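Junk drawer

The junk drawer is a drawer, usually in or near a kitchen, given over to objects that have no other place in the house. It is also known as the odds-and-ends drawer, the everything drawer and, in parts of the Droden valley, the "where-is-it." Most homes with more than two drawers have one. Homes that claim not to have one generally have a box.

The term covers the space and its contents alike. A drawer that holds only batteries is a battery drawer. Once a takeout menu and a single birthday candle are added, most writers on the subject consider the change complete and very hard to undo.

Name

The word "junk" is widely agreed to be unfair, as many of the objects kept in such drawers are useful, or were, or belong to something useful that has since been thrown out. Aniela Wasilewska, in her short book The Second Drawer Down, proposed "deferred drawer," on the grounds that everything in it is the result of a decision put off. The phrase did not catch on outside the book, and within it she goes back to "junk drawer" by the third chapter.

Origins

Before fitted kitchens, small household items were kept in jars, in tins, on nails, in apron pockets or on the windowsill. The bank of matching drawers changed this. A household was suddenly given four or five identical spaces, and had a clear use for perhaps three of them. Cutlery took the top. Dish towels took the bottom. Something had to happen in between.

The furniture maker Lambert is often credited with the first drawer sold openly for the purpose. Its kitchen cabinets included a shallow "sundries" drawer with a removable wooden divider. Surviving cabinets have been found with the divider missing in nearly every case, and in one, bought at a Postholm house sale, the divider was discovered in the drawer of a different cabinet, under some string.

Contents

Contents vary by region and income less than one might hope. Mireille Darwish spent a winter asking residents of Postholm to empty their drawers onto newspaper for her. She visited 90 households and was turned away by 26 others, several of which asked her to come back after they had tidied. Her largest single drawer held 400 objects, not counting rubber bands, which had partly fused and were recorded as one.

Darwish sorted what she found by how the owner spoke of it. The first group was made up of things in regular use, such as tape, scissors and pens. The second was things in use once a year or less, including candles, picture hooks and the small wrench that came with the bed. The third, by far the largest, was things that the owner could not name but would not allow her to throw away. Keys made up a good part of this group. Owners often said that a key was "probably for the shed," including owners who had no shed.

Small machine parts hold a special place in the third group. Gears, springs, knobs, feet and clips tend to outlive the appliance they came from, or to fall out of one that goes on working without them, a matter that Darwish's subjects found more troubling than a breakdown.

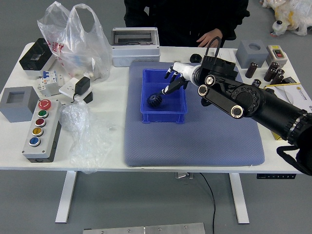 A small black gear in a blue plastic tray. Loose parts of this sort may be kept for decades.

Dead batteries deserve a mention. They are returned to the drawer after testing, placed beside the live ones, and tested again the following December. Some owners mark the dead ones with a pen. The pen is often dead too.

Organization

Attempts to bring order to the junk drawer are nearly as old as the drawer. The usual method is the insert, a tray divided into compartments of various sizes. Jaston, a maker of household plastics, sold an expanding insert with adjustable walls and a sheet of printed labels. One of the labels read "Misc." It was the first to run out, and the company later offered a replacement sheet made up of nothing else.

Georges Mahasneh, a professional organizer and author of the newspaper column "A Place for It," advised readers to empty the drawer fully, put back only what they could name, and leave the rest in a bag by the door for a month. Letters to the column suggest that most of the bags were moved after a few days to a closet. Mahasneh later softened his position and recommended having 2 junk drawers, so that one could be sorted into the other.

A smaller school holds that the drawer should be left alone. Ulla Ahonen has argued that searching through a disorderly drawer is how people learn what they own, and that an ordered one is soon forgotten. Her critics have pointed out that she makes this case mainly in interviews given while looking for her glasses.

Jamming

The best-known fault of the junk drawer is that it will not open. The common cause is a long, flat object that has risen on end and caught against the frame of the cabinet. Spatulas, rulers and potato mashers are the main offenders. The accepted remedy is to open the drawer as far as it will go, slide in a butter knife, and press down whatever is standing up. The knife is sometimes left behind.

Removing the drawer above gives better access but is seldom tried, as it involves emptying the cutlery.

In culture

Droden observes an informal Drawer Day on 4th September, when neighbors leave unknown objects on their front walls for others to identify or take. Local custom forbids returning home with more than one left out, though the rule is not enforced. Jad Boutros's one-act play Allen Key concerns three adult children who divide their late mother's estate without argument until they reach the kitchen. It has been staged several times by amateur groups, who find the props easy to come by.

The junk drawer also appears in house listings, where it is photographed closed.

See also

Attic
Button tin
Glove compartment
Lost property
String, pieces too short to use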